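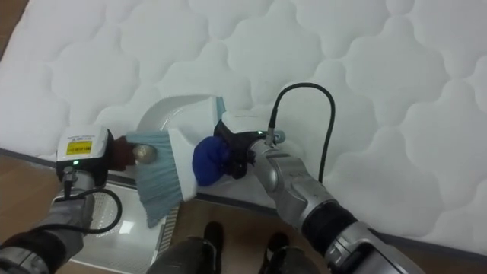 Weighing Household Claims
Bridness Evening Course, handout for week 4: sleep, dust and the sales leaflet
Tutor: Qusai Dabbas
03/09/2025

Bring the Lurkudus leaflet you were given last week. We will be unkind to it for most of the session.

1. "976 out of 1000 sleepers felt the difference"

Start with the word "felt". Felt it when, and compared with what? The leaflet says the sleepers had all just bought a new mattress. People who have spent a lot of money tend to report that it was well spent, and people who were let down often don't send the card back. I would like to know how many cards went out. The leaflet doesn't say, and when I wrote to ask I was sent a second copy of the leaflet.

Note also that "the difference" could be a bad back. The question printed on the card was "Did you notice a difference?" A person who slept worse could truthfully tick yes.

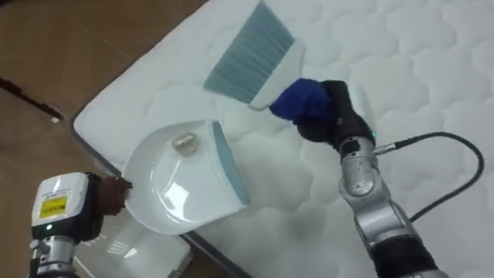 Fig. 1. Quilted mattress top with dark grey piping along the edge.

2. The Gendosholm trial

This is the better piece of work, which is faint praise. The trial took on 215 adults and 200 finished. Fifteen dropouts isn't many, but we aren't told which group they came from. If most of them were on the new bedding and left because they hated it, the result looks rather different.

The main finding is that people on the new bedding fell asleep sooner. Sooner according to whom? Each person kept a diary and filled it in the next morning. Try it yourself tonight and see if you can say when you dropped off. I can't, and I've been trying since January.

They also knew which bedding they had. It is hard to hide a mattress from the person lying on it, so I don't blame the authors much for that. I do blame them for leaving it out of the summary.
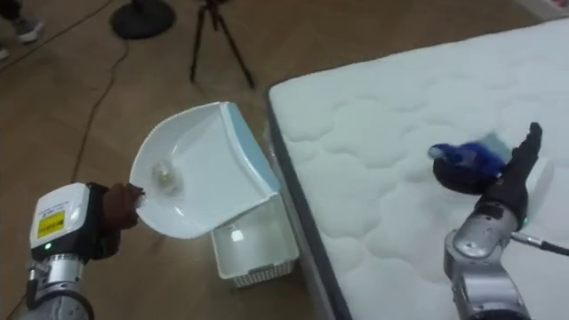
3. Dust, and the word "hygienic"

"Hygienic" on a label may mean a test was done. It may equally mean somebody liked the word. Ask three things of any dust claim:
What was measured: weight of dust, number of mites, or sneezing?
Was it measured in a home or in a box in a laboratory?
Did anybody feel better afterwards?

The Nasrallah report, which the leaflet leans on, answers only the first. It weighed dust. Less dust sounds pleasant, but the step from there to "a healthier night" is taken by the advertising copy, with no help from the report.

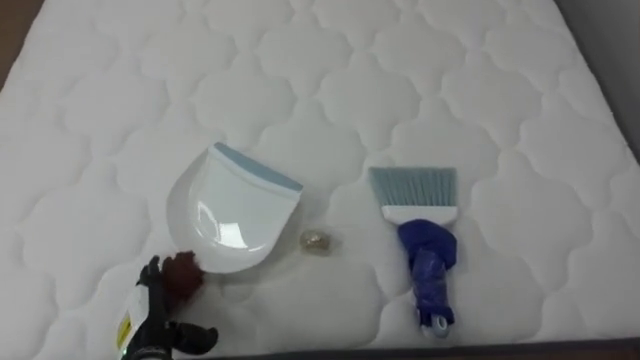 Fig. 2. White plastic dustpan on a quilted mattress.

4. For next week

Pick one claim from a packet, tin or label at home. Copy it out word for word. Then write half a page on what you would need to see before believing it. Please don't write "more research is needed". Say which research, on whom, and what result would change your mind.

If you missed week 3, read the pages on control groups first. Spare copies are in the tray by the door.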